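Energy Management for Facilities Staff
Handout 2: Reading the bill before you touch the thermostat

OK, so last time we got as far as the meter and then ran out of clock. Picking up there. Your electric bill has two big pieces, and people mix them up constantly (I did, for years!). One is energy, in kilowatt-hours, everything you used over the month. The other is demand, in kilowatts, which is the highest load you hit in any one metering interval.

Our running case is Prultley, a small office building. In September its peak demand was 147 kW, and it came at 8 in the morning, when the air handlers, the water heaters and the kitchen all kicked on together.

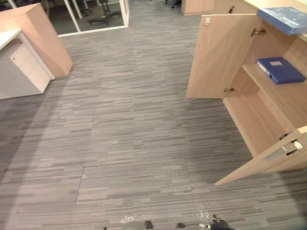 Cabinet with blue binder, door open

Wolier, the firm that looked at the building, didn't buy a single new piece of equipment to start with. They staggered the startup times, that's it. I love this example because the kilowatt-hours barely moved and the bill still dropped by 4,000 dollars over the year. Go back and read that again if it sounds wrong to you, then look at the demand line on your own bill.

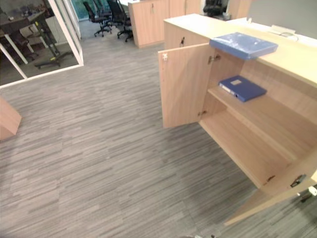 Espinoza

Now, baselines. You can't claim savings unless you know what the building would have used anyway, and weather messes with this more than anything. A mild summer makes everybody look like a genius. So we adjust for degree days, and we want at least 2 years of bills if we can get them. Write down changes in occupancy too – a floor that emptied out in spring will look like a wonderful lighting project if you let it.
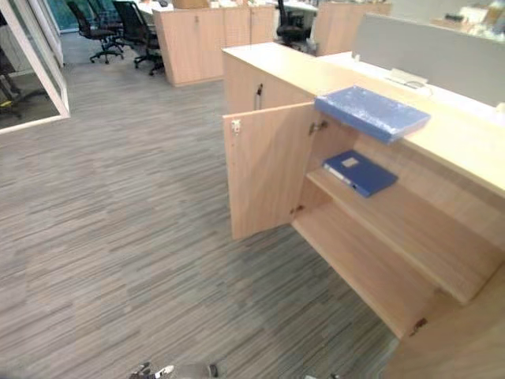
Same goes for schedule changes, new tenants and that server room someone added without telling you. Itirley is the case we'll use for this, and it's a messy one, with two meters and a gap in the bills.

For next class: bring one bill from a building you work in, circle the demand charge, and read the Itirley packet up to the rate table.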